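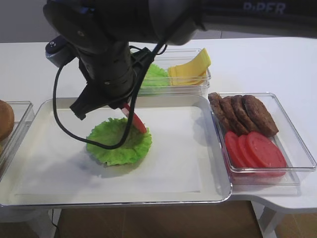 Attachment 1. Lettuce leaf on paper in the build tray, tomato slice above it. Lettuce and cheese tub behind.

Prep & Assembly > Cold Fillings > Trays and Liners

Ticket 429
Subject: Liner paper sticks to lettuce base; cheese drying at corners
Site: Hadumden, cold prep room
Opened: Tuesday, June 29, 2021
Opened by: Ratih Pillai
Priority: Normal
Status: Closed, with one item carried to July

REPORTED PROBLEM

Two faults on the cold filling line, reported together because they show up in the same finished stacks.

Fault A. Liner paper sticks to the underside of the lettuce leaf when the stack is lifted out of the tray. The leaf either tears at the rib or comes up with a patch of paper on it. Stack order is lettuce, tomato, cheese. Of 74 stacks built in the morning run, nine were rejected for paper or a torn leaf.

Fault B. Cheese slices from the shared tub are stiff and darker along the exposed corners by the end of a run. They crack when bent over the tomato. No rejects logged for this, but the corners were trimmed by hand and the trim was not weighed.

Neither fault was seen before the change of liner paper. Trays, tubs and fill order have not changed. Lettuce is from the usual supplier. Tomatoes are sliced on site the same morning.

SETUP AS REPORTED

Tray: shallow, rectangular, clear plastic rim, Semaro range.
Liner: white sheet, Wasano, plain grade. Packed 2000 to a carton. Previous liner was the Tjoa coated sheet.
Leaf: green, frilly edge, one per stack, laid flat.
Tomato: single slice per stack, placed near the middle of the leaf.
Cheese: yellow, square, pre-sliced.
Tub: clear rectangular, lettuce on one side and cheese on the other, no divider.
Room: refrigerated, door closed during runs.

LOG

Entry 1
Reviewed Attachment 1. The leaf lies directly on the paper with no second sheet or rack visible under it. Two questions sent to site:
- Is the leaf spun dry before it goes into the tub, or only drained?
- How long does the leaf sit on the paper before the stack is lifted?

Entry 2, reply from site
Drained only. The spinner has been out of use because the basket pin is worn. Leaves are rinsed, drained in a colander and moved to the tub. Time on the paper varies. Leaves are laid out ahead of the tomato, and on a slow run the first ones down can be there for a quarter of an hour.

Entry 3
Plain paper takes up water from the leaf and from the tomato. As it softens it molds to the veins on the underside, and when the water is drawn off the two surfaces hold together. The coated sheet did not take up water, so drained leaves gave no trouble on it. Wet leaves may have been the normal condition for some time with no visible effect.

Requested a comparison on site. Same tray, same batch of lettuce:
Test 1: drained leaf, plain sheet, lifted immediately.
Test 2: drained leaf, plain sheet, lifted after ten minutes.
Test 3: leaf blotted on both sides with a clean towel, plain sheet, lifted after ten minutes.
Test 4: drained leaf, coated sheet, lifted after ten minutes.
Tomato slice in place for all four. Six leaves per test. Lift by the stem end with a flat spatula, same person throughout.

Entry 4, results from site
Test 1: no sticking. Paper damp under the leaf.
Test 2: four of six stuck. Two tore at the rib, two lifted with paper.
Test 3: none stuck. One leaf had a damp ring under the tomato.
Test 4: none stuck. Water pooled along the low side of the tray and had to be wiped out.

Entry 5
Results agree with Entry 3. Sticking needs both a wet leaf and standing time. Blotting removes it on the plain sheet. Coated sheet removes it too but leaves free water in the tray, and this will reach the bottom of later stacks.

The damp ring in Test 3 is from the tomato. Juice runs off the cut face, finds the low point of the leaf and goes through any split near the rib. Asked site how slices are held between slicing and placing.

Entry 6, reply from site
Slices go from the slicer into a flat container, overlapped, no paper between. They are used in order from the top. The bottom slices are sitting in juice by the time they are reached.

Entry 7
Changed handling for the tomato. Slices to go onto a perforated insert, single layer where space allows, and to drain for five minutes before use. Hold each slice on edge over its own container briefly before placing so loose juice and seeds drop there and not onto the leaf. Do not press or blot the cut face. Pressed slices lose their center and slide under the cheese.

Slice thickness was not measured for this ticket. Site reports no change to the slicer setting.

Entry 8
Fault B. In Attachment 1 the cheese slices stand fanned and at angles in the tub, and the top one leans up over the rim. Stored like that the lid will not seat. Site confirmed the tub is kept open during a run and that the lid is "put on top" between runs. Slices standing at angles also expose far more corner than a flat stack does.

Second point on the same tub. Lettuce and cheese are in contact where they meet. Wet leaf against cheese softens the face of the slice, then the open air dries the corners. A slice that is tacky in the middle and stiff at the edge will crack on the bend.

Entry 9
Asked site to weigh the tub load. Lettuce side comes to 830 g drained. The same leaves after blotting were not weighed. Load is higher than one run needs, and the cheese has been pushed upright to make room for it.

Recommended:
- Reduce the lettuce load so the cheese can lie flat below the rim.
- Fit a divider, or move the cheese to its own tub.
- Keep the cheese in its wrapper and open one pack at a time.
- Lid on and fully seated whenever the line stops.

Entry 10, reply from site
No divider in stores that fits. Cheese moved to a separate tub with the lid on. Spare tub was available from the salad bench. Lettuce load cut to a little over half. Blotting adds time at the start of the run but leaves can be laid out sooner afterward, so the run length is unchanged.

Entry 11
Afternoon run with the changes in place. Plain Wasano sheet, blotted leaves, drained tomato, cheese flat in its own tub. No paper on any leaf. One torn leaf, split before it was laid down and should have been sorted out at the tub. Cheese corners soft at end of run, no trimming.

Liner was changed once, halfway through, when it had started to wrinkle at the front edge of the tray. A wrinkled sheet lifts the edge of the leaf and the tomato drifts toward the low side. Added to the work instruction below.

CAUSE

Fault A: wet leaf on uncoated paper with standing time. Made visible by the change from coated to plain liner. Tomato juice contributes.
Fault B: cheese stored upright and open, next to wet lettuce, in an overfilled tub.

WORK INSTRUCTION AS REVISED

1. Rinse lettuce, drain, then spin or blot both sides. Until the spinner is repaired, blot.
2. Sort at the tub. Put aside any leaf split at the rib or too small to cover the slice of bread it will sit on.
3. Wipe the tray dry, including the inside of the rim. Lay one plain sheet flat. Trim it if it climbs the rim.
4. Lay leaves flat, rib side down. Do not lay out more than can be topped in five minutes.
5. Drain tomato slices on the insert. Place one slice per leaf, near the middle.
6. Take cheese from a closed tub. Place it square over the tomato. Do not bend a cold slice by its corner.
7. Lift from under the rib with a flat spatula. If the leaf resists, stop and slide the spatula further in. Do not pull.
8. Change the sheet when it wrinkles, tears, or shows a wet patch larger than a tomato slice.

NOTES

The coated Tjoa sheets left in stores can be used up. Wipe the tray between batches when using them and do not mix both papers in one tray.

Paper towel is not a substitute for the plain liner. It was tried at site before this ticket was opened and left fibers on the leaf.

Doubling the plain sheet was asked about by phone. Not tested. Two sheets move against each other and it is hard to keep the upper one flat in a shallow tray.

Request from Ratih Pillai to have the build tray deepened has been moved to a separate ticket. It has no bearing on sticking.

CARRIED FORWARD

Spinner basket pin. Part on order, expected in July. When fitted, repeat Test 2 with spun leaves in place of blotted ones and add the result here. If spun leaves pass, step 1 goes back to spinning only.

Closed by: Cold Prep Support
Resolution code: Handling / storage
Parts used: none

Related tickets
Salad spinner basket pin worn, basket drops when braked
Tomato slices uneven toward the stem end
Semaro tub lid lifts at one corner after washing
Bread base soggy under tomato on held sandwiches
Wasano liner sheets curling in opened carton
Request: deeper tray for cold filling line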